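Skidstead basket cell – setup and upkeep, a few pics

Quick gallery because people keep asking what it takes to keep the two-arm cell going. Not much time to write, sorry. The job is simple on paper: plastic baskets, two arms, one shelf, move them around and put them back. Most of my week goes to cables and clamps.

Had the top recovered in December, re-zeroed both arms after. Pics are from a normal run.
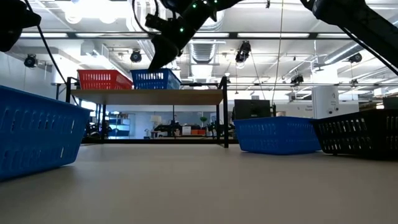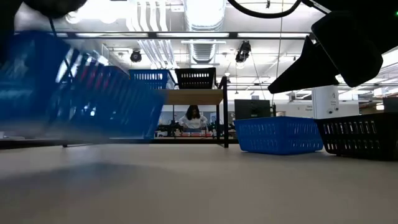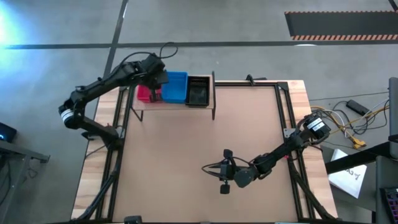 Baskets, shelf and black arms, all three pics. Last one has both arms and the black frame round the work surface.

Notes while I remember them.

Shelf first. If the shelf isn't square to the rails, everything after it is wrong. We set it with a steel rule off the top rail, then check again from the other end. Liette Girard made us a spacer block for this and it saves a ton of time. Don't lose the block.

Cables. Each loop at the wrist needs enough slack for full reach and no more. Too tight and it tugs the connector, too loose and it snags a basket rim. Run the arm slow through the whole path with one hand on the stop and watch the loop, not the gripper. Everybody watches the gripper.

Baskets. Slotted sides are nice to grab but a fingertip can go in a slot and stay there. We changed the approach so it comes to the rim from above. Fewer hang-ups. Throw out any basket with a bent rim, it will get you later.

Finger pads. Swap at 2000 cycles even if they look fine. Wipe them every morning, dry cloth. Hoarau pads last longer for us than the Clokinar ones but they're a pain to get on straight.

Clamps. Check them before power up. I do all of them by hand, then the base bolts with the wrench. Put a paint mark across each bolt so you can see if its moved.

Speed. 80 percent for regular runs. 100 only with no one near the table and only after a clean slow pass. After any crash, however small, back to slow and redo the zero on both arms – not just the one that hit.

Still to do: tidy the floor wiring, label both ends of evrything, write the shelf procedure down properly so it isn't only in my head.

– Nerys Bowen

3 comments

dustybench: Do you zero the arms seperately or together? We do one at a time with the other parked and it takes forever.

Nerys Bowen: One at a time here too. Then one move where both go to the shelf, as a check.

palletjack_lu: Paint marks on the bolts, stealing that. Nail polish ok?

Recent posts
Replacing a wrist cable without pulling the whole arm
Bumer clamps, one year in
Why our zero kept drifting
Skidstead parts shelf, before and after

We use cookies to remember your settings and count visits. By staying on this site you agree to this. OK | Settings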